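3.2 Fruit plates and the decorated surroundings

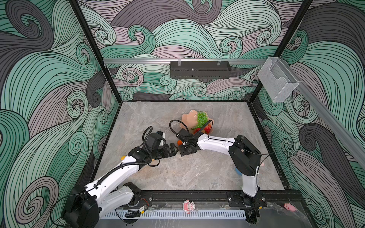

Page last changed: December 29, 2023

Figure 4. Plate with green grapes and red strawberries on the grey marble-textured floor, walls with the wave pattern.

The second part of the study deals with the serving of small fruit on a plate. We have chosen fruit because it is known to everybody, and because its colours are strong and differ well from each other. In the Folcombe series, which was made in May, the same kinds of fruit were laid on plates of different form, and the surroundings were changed between the sessions. In total 161 arrangements were kept for the analysis, and 48 of them have a plate whose edge is not a simple circle.

The plate in Figure 4 belongs to this smaller group. It is pink and has a scalloped edge, so that it has the form of a flower. The grapes are in a bunch and lie towards the upper part, while the strawberries are nearer to the lower edge. We call such an arrangement "divided", as each kind of fruit keeps its own side of the plate. Arrangements in which the kinds are mixed are called "open". This naming follows the earlier work at Plevden, with the difference that we do not use their third class for plates holding only one kind.

The pattern of the surroundings was treated as a separate factor. The walls in Figure 4 carry curling bands in mint green, charcoal grey and pale mauve, with thin black lines along them. We expected that a pattern so dense would draw the attention away from the plate. The readers in the Grirnance group, who sorted 200 prints by hand, did not confirm this. They named the plate first also with the patterned walls, and only the naming of the grapes became slower. One possible reason is the green in the bands, but mint green is paler than most grapes, and we would not like to say more on this point before the plain walls have been compared in Section 3.3.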